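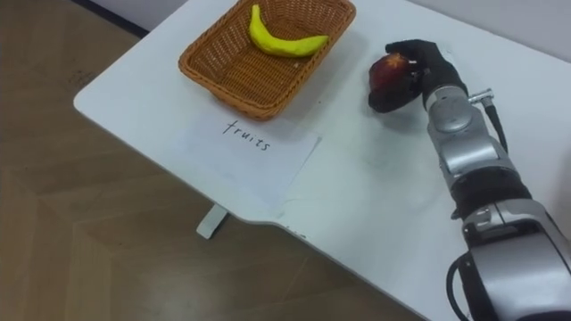
Gondeck Sorting Station: Setup and Safe Use

The Gondeck is a tabletop sorting station for use with a single robot arm and a fingered hand. It is sold by Lundgren as a bench kit for training rooms, test labs and small packing areas. Baskets and paper labels are included. The arm and hand are ordered separately.

Before you start

Read the risk assessment supplied with your arm. The station does not replace it. Mark the reach of the arm on the floor and keep people outside that line while the drives are on. The stop button must be within reach of the operator, and it must be tested at the start of every shift.

Run the arm at reduced speed for the first 10 cycles after any change to the table, the baskets or the hand. Check that cables have slack through the full turn of the wrist.

Labels and baskets

Each category gets one basket and one sheet. Write the category name in dark ink and place the sheet at the front of the basket, with the word showing on the operator's side. Handwritten labels are fine. Use plain names such as fruits or office supplies, and use the same names in the task file.
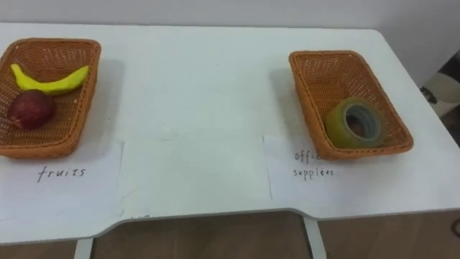
Leave open table between baskets so the hand can come down without touching a rim. If a basket has moved, stop the arm before you reach in to straighten it. Do not push it back while a cycle is paused, as a paused arm can restart.

Items should be set down in the basket and released low. Dropping is logged as a fault under the Liston checklist, even when the item lands in the right place.

Cleaning and records

Wipe the tabletop with a damp cloth, power off. Inspect the glove on the hand for splits and replace it if you find any. Keep fault logs for 13 months.

Ordering

Kit with 2 baskets: code Drondon 6. Spare labels come in packs of 10. For questions on site rules, write to Gudrun Westerberg at Lundgren.

Page updated 28th August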